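Andado Hand-Held Gripper – Operator Guide

Section 3. Recording demonstrations

3.1 Before you start

Read Section 2 first if the gripper has not been paired with the recorder. The steps in this section assume the status light is solid and the storage card has been formatted in the recorder itself. Cards formatted on a computer will mount but may drop images on long takes.

You will need:
the gripper with its camera mounted
a charged battery and one spare
the task card for the session
the objects listed on the task card
a soft cloth and a 3 mm hex key

3.2 Checking the fingers

1. Turn the gripper off and hold it with the camera facing you.
2. Squeeze the trigger slowly. Both fingers should close together and meet in the middle of the camera view.
3. Release the trigger. Both fingers should return to the full open position without help.
4. Look at each pad. Press along the seam with your thumb. If the pad lifts away from the tip block, replace it (see 6.2).
5. Check that the tip block screws are snug. Do not overtighten. The threads are cut into plastic.

Note: Pads wear on the corners first. Light wear does not affect recording and the pad can stay on.

Caution: Keep oil and hand cream off the pads. A slippery pad changes how far the trigger has to be pulled, and the learning system will pick that up as part of the task.

3.3 Setting the starting pose

Every take begins with the fingers fully open and the pads holding nothing. Hold this pose over the work surface for three seconds before moving toward the first object. The recorder uses these images to find the two fingertips and set the zero point for the opening width. If you start with the fingers partly closed, the width values for the whole take will be off and the take has to be thrown out.
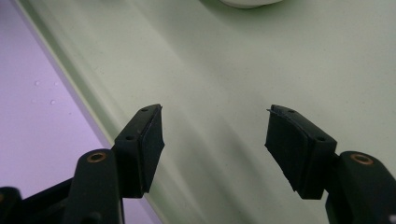
The zero point depends on the recorder being able to tell the fingers from whatever is behind them. Both tips must be in view, one on each side, with a clear gap between the pads. Black fingers over a pale green surface give a strong outline and need no adjustment. Over dark counters or black mats, lay down a light sheet first or turn on Edge Assist in the recorder menu. A soft shadow between the fingers is acceptable. A hard shadow with a sharp edge can be read as a third finger, so move the lamp or draw the blind.

3.4 Recording a take

1. Place the objects as shown on the task card. Exact positions are not required unless the card says "fixed."
2. Press the record button once. The light blinks, then turns solid.
3. Hold the starting pose for three seconds.
4. Carry out the task at a steady pace. Move the gripper the way you would move your own hand, but keep the wrist from twisting more than a quarter turn.
5. Keep your free hand out of view. If the task needs two hands, use the paired set and follow Section 4.
6. Finish with the fingers open and hold still again for three seconds.
7. Press the record button once to stop.

If you drop an object or miss a grasp, do not stop. Recover and carry on, then mark the take with the R key. Takes with a recovery are useful and are sorted into their own folder. Stop only if something breaks or spills onto the gripper.

Caution: The gripper is not sealed. Droplets on the work surface are fine, but wipe the fingers with the cloth after any task near a sink. Never rinse the gripper under a tap.

3.5 How many takes

For a single-object task, plan on 129 takes per operator. Change at least one thing every six takes: the starting spot, the object's angle, the height you approach from, or the lighting. Identical takes add very little. The Brastside kitchen set was recorded this way by three operators and came to around 800 takes once the retakes were counted.

Take a break when your grip gets tired. Tired operators tend to close the fingers late, and it shows in the width plot.

3.6 Checking the session

1. Connect the recorder and open the Åberg viewer.
2. Sort by Status. Green takes are ready to upload.
3. Open each yellow take and step through the first three seconds. Most yellow flags come from a rushed starting pose.
4. Delete red takes. They cannot be repaired.
5. Enter your operator code and the task card number, then choose Upload.

Note: Do not rename files before upload. The viewer matches video to trigger data by file name.

Questions about task cards go to Catriona Aitken at Dostus. For pad and screw kits, use the order form at the back of this guide.

Section revised Nov 16, 2018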